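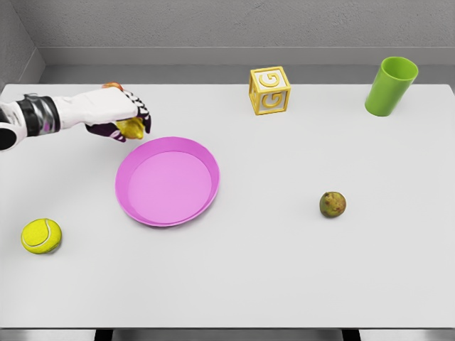

5. Setting the hardness on your Durnov water softener

The dial runs from 0 to 9. The Grormont leaflet packed with the salt tells you to start at 9. Ignore it, unless you enjoy buying salt.

1. Find your hardness figure on your supplier's website. Test strips will do, though two from the same packet often disagree.
2. Turn the bypass lever to OFF.
3. Press and hold SET until the light blinks.
4. Turn the dial to the number given for your hardness in Table 2.

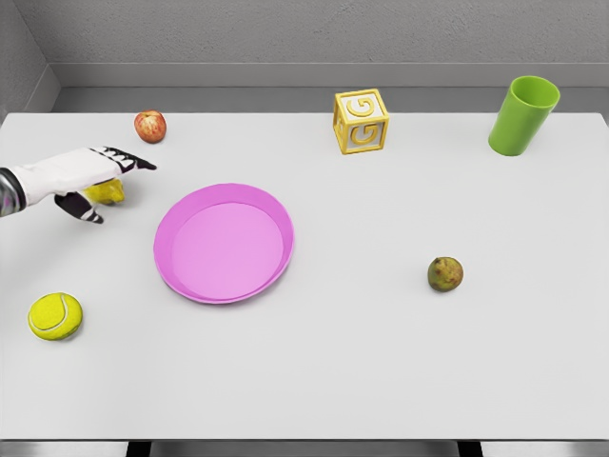
5. Press SET once. If the light keeps blinking, the setting has not been saved, whatever the display claims.
6. Turn the bypass lever back to ON and run the cold kitchen tap for five minutes.

Note: "Eco" mode is said to save water. Estíbaliz Lorente tested it for us from September to December and found no difference on her meter.

Caution: Do not use descaler in the salt tank. The "100% safe" wording on some bottles refers to kettles.

If fault code 2071 appears, go to section 9. Switching the unit off and on only hides the code.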